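Will it do the washing-up? Not yet, no

Print this article | E-mail to a friend

10 September 2018
By our technology writer
411 shares | 5 comments

Ask anyone what they want from a robot and it's the same answer. Dishes. Socks. The bin bags. Ask the people building them and they change the subject to boxes.

Fair enough, boxes pay. At Fernside, a packing firm on the Skiststead ring road, 700 orders go out on a good shift and nearly all of it is still hands. Reach in, grab, turn, drop. Dull work, hard on the back. The firm has been waiting for a machine since April and its still waiting.

Welding, fine. Painting, fine. Those parts turn up in the same spot every time. A tub of loose stuff is another matter. Things lean on the walls, lie at odd angles, hide behind each other. A toddler manages it. A very expensive arm has to stop and think.

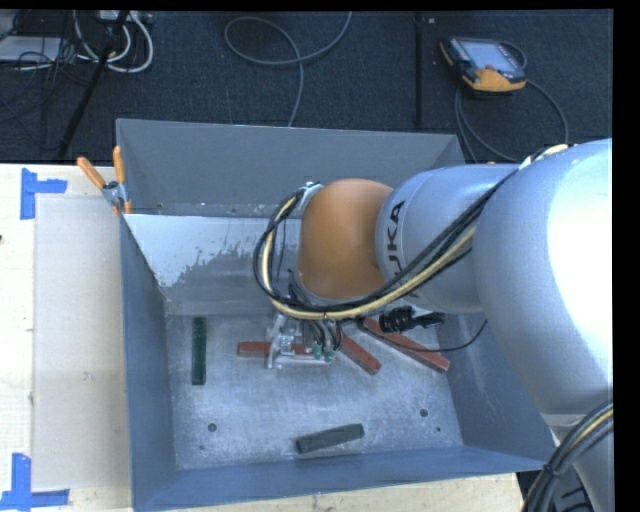 Reading time: 2 minutes

Five plain blocks, red-brown and dark green, in a scuffed metal bin. A KUKA arm over them with a gripper on the end and cables looped round the wrist. Now swap the blocks for forks, a wet jumper, a bag of crisps. You see the problem.

Borbély, the small outfit trying to sell Fernside a picker, reckons shop floors first, kitchens much later. Rendudcombe council wants one for sorting recyling and has been told to wait as well.

So, the socks. Keep pairing them yourself for now.

Print | E-mail | Comments (5)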